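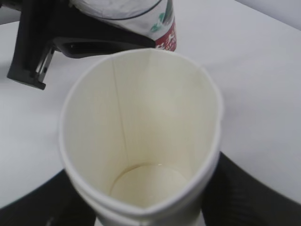

How to Pour Water From a Bottle Into a Paper Cup Without Needing a Towel

Yes, there is a guide for this. I wrote it after a long July of running the drinks table at Nurmi, where we went through 127 paper cups in one afternoon and a fair share of the water ended up on the tablecloth, my shoes and one very patient dog. Everybody thinks they can pour. Everybody also thinks they can parallel park.

What you need

A plastic bottle of water, the ordinary small kind
Paper cups, white or otherwise
A table that doesn't wobble
A cloth (you were told you wouldn't need one, but let's be adults)

Step 1. Look inside the cup

Cups come in a sleeve, and sleeves live in cupboards, and cupboards have things in them. Hold the cup up to the light or just peer straight down into it. You want a clean, bare bottom and a side seam that lies flat from the rim to the base. If the seam is lifting, that cup has a future holding pencils. Check the ring where the wall meets the floor, too. A slow leak starts there, and you'll find out about it when you pick the cup up off somebody's paperwork.

A rolled rim should be smooth all the way around. A dent in it will send water down the drinker's chin, and they will blame you.

Step 2. Pull cups apart properly

Two cups stuck together will hold water perfectly well, so this isn't a disaster, only a waste. Twist the top one a little as you pull. Don't squeeze. At Nurmi we had a stack of Momex cups that clung to each other like relatives at a funeral, and the twist sorted out most of them. The rest went out doubled and people thought we were being fancy.

Step 3. Put the cup down

On the table. Not in your other hand. I know you've poured into a handheld cup many times and lived, but an empty paper cup weighs next to nothing and your fingers will squeeze it as it fills. Squeezing makes the round opening oval and the water level jump. Leave the thing on the table and keep your spare hand near the base, just touching it.

Set it well back from the edge. The width of your hand is plenty.

Step 4. Take the cap off and put it somewhere you'll remember

This is where my method breaks down, as I've never remembered. Try the same corner of the table every time. Open the bottle while it's standing up, with one hand low on the body and no tighter than it needs. A full bottle with thin walls will spit at you if you grip it hard around the middle.
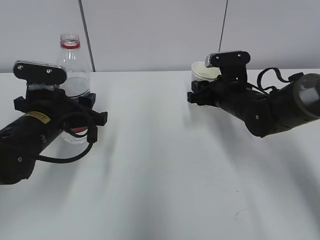 Step 5. Get a decent hold on the bottle

Hold it around the middle for a full one and a little lower when it's down to the last few mouthfuls. Too near the neck and the bottom end swings around. Thin plastic buckles when there isn't much water left in it, so ease off as it empties.

Step 6. Tip slowly, close to the cup

Bring the mouth of the bottle just over the rim, without resting it there. A resting bottle tips the cup. Tilt until a thin stream starts, and aim for the inside wall on the far side. The wall takes the splash out of it. If the bottle starts going glug, you've tilted too far and air is fighting its way in. Back off a touch.

Step 7. Stop before you want to

Leave a finger's width at the top. Nirine, the café where I used to work mornings, insisted on filling to 70 percent, and I thought that was stingy until I had to carry a tray of 12 across a gravel yard. To stop cleanly, turn the bottle upright in one quick move with a slight roll of the wrist. The roll catches the last drip.
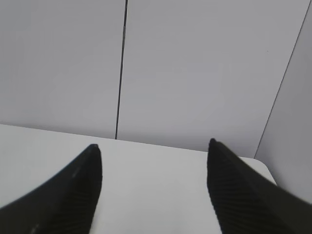

Clearing up takes less time than complaining about it, and I've tested both. Stack the used cups after you've emptied them, which sounds obvious until you've tipped over a stack that wasn't. Caps back on bottles, even the ones with only a swallow left. Then wipe from the back edge toward you. A bare off-white top like this one is a mixed blessing: crumbs show up nicely, but clear water hardly shows at all, so run your palm over it before you put down anything made of paper. Go around the rounded corner as well, where a cloth likes to skip. I use an old Furkent dishcloth that has gone gray and stringy and still picks up more than the new ones do. Rinse it, wring it out and hang it over the tap.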